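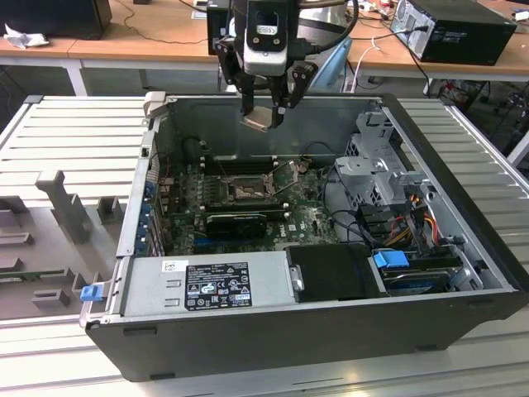

How long should a tower stay unplugged before the side panel comes off? Sixty seconds on the bench, with the power button held down for the last ten.

## Open-case inspection, desktop towers

Robichaud refurbishing bench, sheet 24. Use with the Clokby intake form.

- [x] Power cord and all peripherals disconnected
- [x] Case on its side, stable, opening up
- [x] Ground lead clipped to bare metal. *Reads 1,000 kilohms through the wrist strap, within limit.*
- [ ] Side panel stored off the work surface
- [ ] Socket cover fitted while the CPU is out. *None in the drawer. Order from Noltalska.*
- [x] Retention lever moves freely through full travel
- [ ] Socket contacts checked under magnifier. *Hold until the lamp is replaced. Do not seat a CPU before this line is signed.*
- [x] Graphics card seated, bracket secured
- [x] Drive cage latches engage
- [ ] Cables clear of fan blades. *Recheck after the heatsink is back on.*
- [x] Power supply label legible. Supply not to be opened under any circumstances.
- [ ] Loose screws and brackets removed from the board

Comments: asset 286 passed mechanical checks. Three lines open. Old thermal compound to be cleaned with lint-free wipes only; paper towel left fibers on the previous unit. Grevon tray to be used for small hardware. Return sheet to the intake desk with the open lines initialed.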